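Packing arms going in at our returns site, what changes for the people on the floor?

Posted in: Work and Workplace > Warehousing
Asked Nov 28, 2024

I work returns at a mid-size warehouse outside Collamthorpe. We take back small boxed goods, check them, rebox what can be resold and send the rest to bins. There are 40 of us across two shifts. Management has signed up for two-arm stations from Orix and the word in the meeting was that "no roles are affected." The same slide said each station would handle 1,190 boxes a shift. I'm decent at math and those two things don't sit well together.

We've been asked to send written questions before the next meeting. I'd like to hear from people whose sites already went through this. What happened to hours, to pay grades, to the boring stuff like who clears a jam? I'm not against the machines. I just don't believe slides.

Gaétan Fehr

Posted by Myroslav Kovalchuk

We got ours in July at Jutesbridge, different supplier, same pitch. Long answer, sorry.

The number on your slide is probably a rate for one kind of box, all facing the same way, fed by somebody. Ask who that somebody is. At our place it was me. I went from opening and checking boxes, where I used my head a fair bit, to setting them down in reach of the grippers and stepping back. The work got lighter on the shoulders and a lot duller. My grade stayed the same for the first months and then they wanted to talk about whether "feeder" was really the same job as "inspector." Get that in writing before the first station is switched on.

The trial area is worth a visit if they'll let you in. Go while the arms are on plain cardboard, and stand close enough to see what they're being asked to pick up.
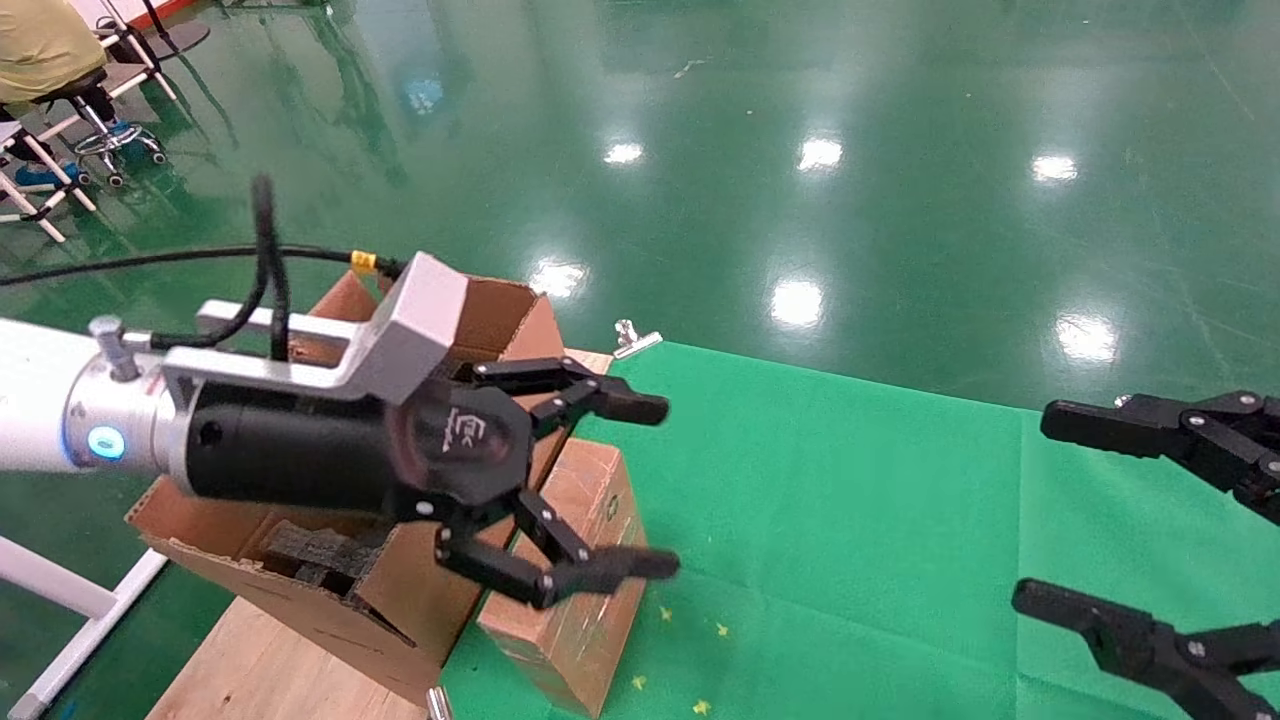 Gripper open over the boxes, board clipped down, second gripper at right.

Look at what's on the board: one open box and a small closed one stood on its end. Then think about what comes down your line on a bad morning — crushed corners, wet tape, somebody's half-eaten lunch in with a kettle. Ask to have those tried, with your own returns, while you watch. We asked and were told it was "phase two." I still haven't met phase two.

Things I'd put in your written questions:

Who clears a jam, and are they trained and paid for it?
When the station is down, does the missed count go against the shift?
Are people who sit with the machines during setup from your crew or from outside?
How many hours of overtime were worked last year, and is the plan to take the savings from there?

That last one matters. They kept their word with us, no one was let go. But overtime dried up, and when people left they weren't replaced. We were 43 on my shift plan when it started and we're fewer now. On paper no roles were affected. Try telling that to a guy who was counting on Saturday money.

To be fair, my wrists are better. I used to cut tape all day and I don't miss it. If they had offered that plus a protected grade I'd have shaken hands on it.

Posted by boxcutter_dan

Refuse to train it. They can't run it without you. We all said no at my last job and they backed off (that was label printers but same idea).

Posted by Chan

I wouldn't follow the advice just above without talking to your union rep or someone who knows employment law where you live. Refusing a reasonable instruction can go badly for you.

I schedule shifts, so I see this from the other side. Our site bought one station and the quote was 3,789 a month for support alone, before parts. Once a manager has that on the budget every month, there's pressure to find hours to cut, even if the person who told you otherwise meant it. Ask who signs off on the support cost and what they promised in return for it. You may not get an answer, but I'd write down who wouldn't give one.

Also ask for a review date with numbers from your own floor. Supplier numbers are supplier numbers.

Reply from Gaétan Fehr

Thanks, the grade question and the one on downtime are going in tonight. I asked about trying damaged returns and was told they'd "look into it" — so I've put that one first on the list.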